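Caderno de bancada, célula KUKA
30 de junho, sexta

Cheguei tarde, Czesław já tinha ligado tudo. Objetivo do dia: fechar a comparação entre o preditor de preensão antigo (Catard) e o novo com fundo variável (Swati). Mesma caixa, mesmos objetos, mesma garra, só muda o fundo impresso na parede de lá. Se o Swati aguenta a troca de fundo sem retreino, seguimos com ele.

Rede treinada com 3,767 tentativas da campanha de dezembro (ATENÇÃO no relatório: é vírgula de milhar à inglesa, são três mil e tal, já houve confusão). Todas com parede cinza lisa. Nenhuma com paisagem.

Protocolo: 100 tentativas por condição, objetos remexidos à mão a cada 2 preensões, grampos conferidos no começo de cada bloco. Conta como sucesso se levanta e segura até a pose de espera. Se cai no caminho é falha, mesmo que caia dentro da caixa. Zdzisław queria contar meia, eu disse que não, depois ninguém consegue comparar com nada.

Bloco A, fundo liso, Catard: ok, sem surpresas, números na planilha.
Bloco B, fundo com céu e árvores, Catard: 47 sucessos. Muito abaixo do bloco A. Boa parte das falhas é o preditor propondo pontos na própria parede, na faixa escura dos telhados, como se houvesse ali um objeto. O mapa de confiança acende bem nessa borda entre o claro e o escuro.

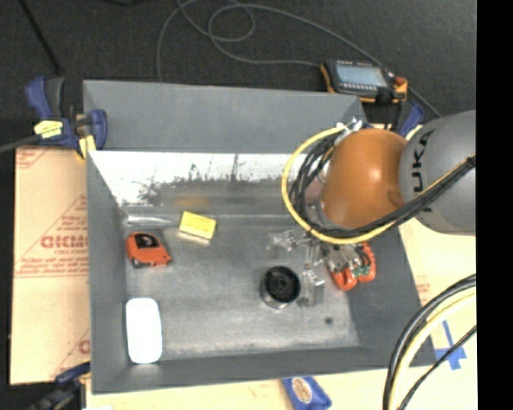

Bloco C, mesmo fundo, Swati: a meio quando escrevo isto. Até agora nenhuma proposta na parede. O que falha é outra coisa: o bloco de notas amarelo. Baixo demais, os dedos encostam no chão da caixa e o controlador aborta por força. Não é culpa da visão. Ver se dá para subir o limiar de contato só nos últimos milímetros, perguntar ao Zdzisław antes de mexer.

O mouse branco também chato. Estoura na imagem, a profundidade fica com um buraco no meio e a preensão sai deslocada para a ponta. Baixar a exposição? Mas aí o objeto preto redondo some de vez. Talvez duas exposições e fundir. Deixar para a semana, não misturar com este teste.

Carrinho laranja: sem problema com nenhum dos dois. Peça metálica cilíndrica: boa se está de pé, deitada ainda não testei o suficiente.

Pendências
- Terminar bloco C, repetir A com Swati (senão a tabela fica manca)
- Gravar os mapas de confianca junto com a pose, hoje só ficou a pose no bloco A. Burrice minha
- Recalibrar mão-olho antes do próximo bloco
- Pedir à Tuvham outro jogo de almofadas para os dedos
- Segundo fundo impresso, interior desta vez. Czesław tem o arquivo

Dúvida para discutir: o ganho vem da variação de fundo no treino ou só do recorte mais apertado que o Swati usa na entrada? As duas coisas mudaram ao mesmo tempo. Precisava de um Catard com recorte novo, treina numa noite. Se a máquina estiver livre deixo rodando hoje.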